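Search the list archives Search this list Advanced

Re: [chores] plate into rack, are we there yet?

Diễm Ngô wrote:
> Butivgate claims unloading and racking dishes is solved. Has anyone on
> the list tried it on an ordinary wire rack, with other stuff left on
> the table? I would take a failure count over a video.

Partly. We ran 127 attempts at one round plate and one black wire rack in July. The arm is a PiPER. Placement within the divider was scored by hand, and 53 passed. Views of the setup follow.
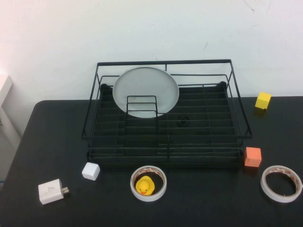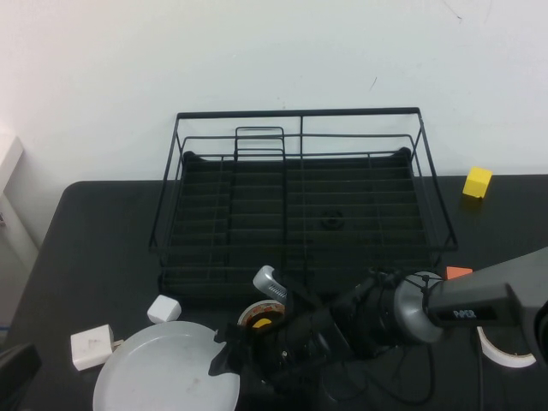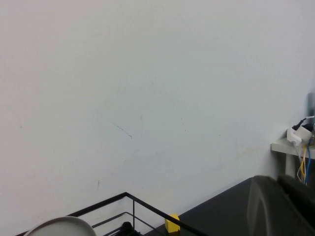 FAILURES

Most misses were angular. The plate reached the rack but came in tilted, and the lower rim landed on the slats beside the divider. A tilt over 7 degrees failed every time. Grasping a plate lying flat on the table was the next largest group, as the finger has to get under the rim.

The wrist view is weak near the end of the motion. Thin black rails in front of a plain wall give the depth estimate little to hold on to. The fixed view helps until the arm blocks it.

My answer for a kitchen is no. A person does this without looking. I would want 100 passes in a row, with mixed plates, before calling it a chore done. The Plollance planner is next on our bench, and I will post the counts.

Last updated: July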